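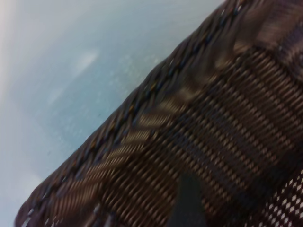
Wrist cam, Saturday practice. Dark woven basket, plenty of blur.

Okay, robotics club thread, because people keep asking me how the "household helper" project is going and I keep giving a face instead of an answer.

The task: pick up a basket by the rim, move it, set it down. The plan the club voted for: record 1000 demos by hand, train on those, let the arm do it alone at the Leltow meet in May. I voted no, for the record.

My problem with 1000 is that it's a number somebody liked. Why would 1000 smeared views of a braided rim teach it more than 200 sharp ones? I asked. I got told "more data helps." Does it? Show me the curve.

Look at that weave. Dark strands, tan streaks, a patch of open mesh with light coming through. I have trouble saying where one strand stops in that picture and I have a whole brain.

"The model will learn to ignore blur." Maybe! The Flirkerer team said the same about glare last year and their arm spent its run patting the table.

To be fair, the edge of the rim against the pale blue-gray is pretty clear even with all the smearing. If the thing only needs that line, fine, I could be talked into it. I'd want it tested on a second basket first – we own one basket.

We had 16 tries on Monday's model. It got 4. The write-up for our sponsor form says "promising early results." I asked to have the 4 put in the write-up. Still under discussion.

Also the Ostar kit manual says to slow the arm down when recording. We did not slow the arm down. Slower means fewer demos per session, and see above re: 1000.

Martinelli room again next practice, door's open at 4. I'll be the one turning the speed down.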